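Bench notes from the hand trial

Friday 31 January 2025

Many of you wrote in after the last newsletter to ask how the hand comparison was coming along, and I'm sorry it has taken me until now to sit down with a cup of tea and answer properly. We have been trying the four-fingered hand in its black sleeve, and I have plenty of scribbled notes to get through. 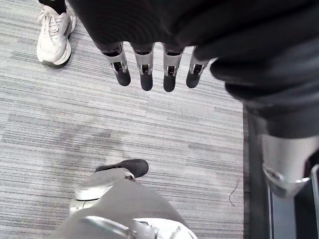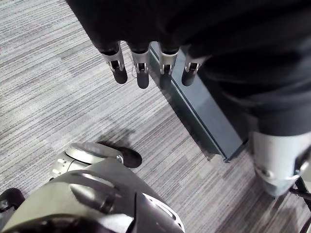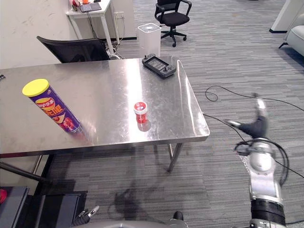 Photos: Fouzia Naqvi / Wumby workshop newsletter

First, the sleeve, as it took up more of our week than any of us would have guessed. Genalyn Baluyot is firmly in favour of it. She likes that the cables stay tucked away and that you can brush past the arm without catching your jumper on something. Rogelio Macaraeg would happily do without, and his argument is a fair one - the wrist camera sees an awful lot of black fabric along the top and right of its view, and the outer finger ends up half hidden against the folds. I have gone back and forth myself. For now we are keeping the sleeve and pinning it back a little further up the arm, and if that looks scruffy, so be it.

The wrist camera we do like very much. With the fingers pointing down at the carpet you get all the fingertips in one view, and you can see the little metal knuckles well enough to tell which finger is lagging when you close the hand slowly. The head camera is kinder for getting your bearings. It gives you most of the steel table, and the Lay's canister with the yellow lid is easy to pick out on it, though a quick move of the gripper comes through blurred. Oskari Tuominen drove with each camera for a full afternoon and told me he would choose the head view for reaching and the wrist view for the last bit, and that he'd want a much easier way of swapping between the 2.

Which brings me to controllers. The handheld one with the screen in the middle won everybody over fairly quickly, and Erlinda Tan, who had never driven an arm before (she learned to type on an office machine in 1980 and says her thumbs have been resting ever since), was comfortable with it before lunch. The Zundau unit we had on loan has lovely sticks but no screen, so you are forever glancing up at a monitor and back again. It goes home next week with our thanks.

We made 11 grasp attempts with each controller, which is far too few to hang any grand claim on, so I won't print a score. The shiny table top did bother the head camera more than I'd expected, and I would like to try a plain cloth over it before we do a longer run in April. If you have a grey or dark green one you could spare, please drop me a line - colour matters more than condition, and I'm happy to come and collect it.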